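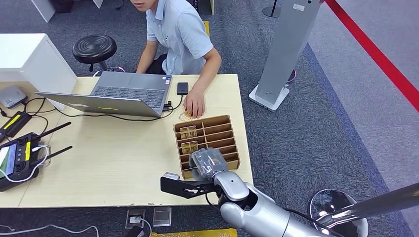
Afonso at the desk, divider out, two glass cups in the left column

02/04/2024

Notebook, Broseck room, glassware + desk. Writing fast, want it down before I go.

Subject today: where the small cups live. Same mess since we moved in. Cups on the windowsill, cups by the sink, cups behind monitors, and then someone needs a set for a session and goes hunting. Rozália wants one place, one layout, something a visitor can read without asking. Agreed. So, the divider.

Divider came over from Rorkatbridge with the last load of packing material. Grid of slots, open top. Was going in the recycling until Svetozár pulled it back out. Good call, the short glasses go in upright and you can see the rims from above.

Layout rule (draft, argue with me if you want):
- glass in the left column, fill from the back
- plastic to the right of the glass, never mixed into the same column
- one cup per slot, no stacking. Stacked ones wedge and then you lift the whole thing trying to get the top one out
- dirty cups DO NOT go back in. Tray by the sink

I keep wanting to put the tall glasses in as well. Don't. Tried one from the Šimko box, stands way too proud and tips as soon as the desk gets knocked. Tall ones stay on the shelf in their own box, lid on.

Slot width. Measured with the steel rule, not the tape, tape end is loose. Short glass has 3 mm to spare side to side. Fine for putting in with fingers. Bit of rattle when you carry it. Wendelin says line the slots with felt, I say felt gets crumbs and goes grey and then somebody has to clean felt. Compromise: thin paper pad at the bottom only, replaced when it looks bad. Cut a few already, they're in the flat tin with the labels. Cut slightly under size or they curl up at the corners (first batch did exactly this, binned).

Rattle test, if you can call it that. Carried the divider with glasses in from the desk to the shelf and back, walking normal. Without pads: clinks the whole way. With pads: still clinks, less. Nothing chipped. Checked the rims with a fingernail under the lamp. One glass had a nick already before I started, it's in the drawer with tape round it, please nobody drink out of it, I'm taking it to glass recycling myself.

Carrying: both hands, underneath. Not by the edges. The walls flex when it's loaded and I don't trust the joints on the long side. Svetozár offered to make a base plate so it slides on and off like a tray. Yes please. Asked him for a lip at the front, low, so you can still reach the front row. He wants outside dimensions, I said I'd leave them on the bench. TODO, haven't.

Position on the desk. Had it hard up against the back at first. Bad, you reach over everything and your sleeve catches the near rims. Middle of the desk is better for working, right of center so there's elbow room next to it. Afonso sits on the far side with the laptop, he says he's fine as long as the charging cable doesn't run under the divider. Cable under = divider rocks = clink. So cable goes round. I put a strip of masking tape on the desk for the divider's front edge later on this afternoon. If it's lifted off again I'll use the cloth tape.

Afonso's notes on plastic cups, copied off his scrap of paper so I can throw the scrap away:
"Light. They move when you let go. Static on the new ones, paper pad comes up with the cup. Hard to see against the desk in afternoon sun. Maybe a dot on the base?"

Dot on the base is a good idea. Permanent marker came off in the wash, tried that in June on a different set, came off at once. Need the little paint pens. Cirkell has them, Rozália has an order going in anyway. Ask for white and one dark color. If white isn't there, yellow.

Washing. We've been doing the glass ones by hand and it shows, streaks. New routine: warm water, tiny drop of soap, rinse twice, upside down on the rack for 40 minutes, then cloth. The lint-free cloths not the kitchen ones. Kitchen ones leave fluff and on clear glass that's all you see. Plastic ones only rinse and air dry, cloth scratches them. The older plastic set is already cloudy halfway up, from the scouring pad I think. Whoever bought the scouring pad: it's under the sink now at the back and it can stay there for pans.

Left side of the desk. This is the part I'm grumpy about. It's still the cable heap. Router box in the back corner with everything plugged in, more black cable than anyone can follow, stuff underneath. I said I'd sort it out and didn't get past looking at it. Don't unplug anything until Wendelin has been through it, he knows which run is which, I don't. Plan: he labels both ends, then we coil the spare length and velcro it. NOT zip ties, we cut into a jacket last time getting a zip tie off. Velcro strips in the second drawer, roll is nearly done, add to the order.

Thought about moving the router to the wall. Wendelin says bracket is easy but the network drop is short and he'd need a longer patch lead. So that's a purchase and a drill, not for this week. In the mean time nothing with liquid on the left half of the desk. I mean it, coffee included. Drinks go on the side table. Demo cups stay empty on the desk, if a session needs water in them use the wet bench.

Talking of which, Dušan asked can he use the short glasses for drinking when we run out of mugs. No. Get more mugs. (Wrote "mugs" on the order too.)

Labels. Printed a strip for the front edge of the divider: GLASS / PLASTIC. Font to small, reprinting. Rozália thinks a label per column is overkill. I think the per column one saves the conversation. Tried both on paper first, stood at the door and read them: the small strip is no good from there, the big one you can just about make out. Going big. Stick it with the removable dots so it peels off clean when the layout changes, because it will.

Tidy-up timing, only for the glassware bit, started from cups all over and ended with cups in slots and the strays on the rack:
me alone, 15 minutes. Most of that was walking around finding the things. If they go back at the end of each session there's nothing to find. End of session check goes on the door sheet, one line, initials.

Spares. Spare short glasses are in the Šimko box on the lower shelf, wrapped in newsprint, rims up. I rewrapped them, the old paper had gone soft and was leaving gray on the glass. Marked the box on the short side so you can read it without pulling it out. Spare plastic sleeve is next to it. Open sleeve gets a peg on the end, dust gets in otherwise.

Thought for later: second divider with wider slots for the odd stuff (funnels, the stubby beakers, that jar). Svetozár can make one if we give him sizes. I'd rather live with this one for a bit and see which slots people really use. My bet is the back row goes untouched, it's a stretch from the near side. If so we turn it a quarter and try again. Turn it with the glass out, obviously.

Desk surface itself: pale wood, marks easily. Rings on it near the window end from somebody's mug. Got most of it out with the damp cloth and a bit of the oil soap, wiped dry straight away, one ring still there faintly. Leave it, sanding one spot will look worse then the ring does. Coasters on the side table. There's a stack, they're the cork ones, use them.

Also the chair on the far side squeaks. Not a glassware matter but I'm writing it here. Afonso tightened the back, still squeaks. Probably the seat plate, needs the long hex key, which is at Rorkatbridge.

Open items
- outside dimensions to Svetozár, me, first thing
- order w/ Rozália: paint pens, velcro, mugs, lint-free cloths, longer patch lead (check length with Wendelin first)
- reprint column labels, big
- cable labels left side, Wendelin
- door sheet, add the cups line. Dušan has the file
- long hex key back from Rorkatbridge
- nicked glass out of drawer, me

Added later: Dušan came by and put a plastic cup in the left column while telling me how clear the system is. Big labels, then. Reprint done, drying by the window. Pads cut for the rest of the slots, flat tin, 2 spare sheets under it. Tape line on the desk still holding when I locked up.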